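4. Oiling the table top

Read the whole section before you open the can. The work takes one evening, and after it the table must rest through the night.

You will need:
Fustlow table oil, one can
2 cotton cloths without lint
Sanding paper, very fine
Gloves
A metal bucket with lid, filled with water

4.1 Preparing the surface

1. Take everything off the table and wipe the top with a cloth that is only a little damp. Let it dry for 2 hours.

2. Sand lightly by hand, always along the grain. Do not use a sanding machine on the Nutar models, the top layer is too thin for it.

3. Remove the dust with a dry cloth. Look also under the edge, dust likes to stay there.

Note: Small scuffs can remain after sanding. You do not need to sand until every mark is gone. If a scratch is so deep that you feel it with the fingernail, see section 6 before you continue.

The grain is different on each table, and it does not always run straight. Where it bends, follow the bend with your hand and use less pressure.
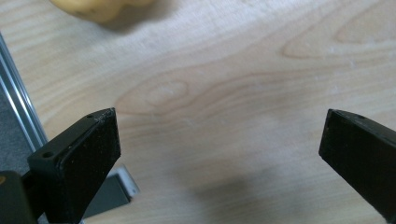 Fig. 4 - Pale top with curved grain and an oval figure.

4.2 Applying the oil

4. Shake the can well. Put on the gloves.

5. Pour a small amount of oil on the cloth, not directly on the wood. Start at the far side and work toward yourself.

6. Wait 32 minutes, then wipe away all oil that the wood did not take. The surface must not feel sticky - if it does, wipe again with a clean cloth.

7. Leave the table until the next morning. Do not put plates, paper or a tablecloth on it during this time.

Caution: Cloths with oil can start to burn by themselves. Put them in the bucket of water directly after use and close the lid. Do not throw them dry in the trash.

Caution: Keep the windows open while you work and until the smell is gone.

4.3 After the first oiling

A second layer is recommended for the Zamora dining table and for all tables that stand in a kitchen. Repeat steps 4 to 7, but use half of the oil.

For daily cleaning use water and mild soap only. Spare cloths can be ordered under part number 135.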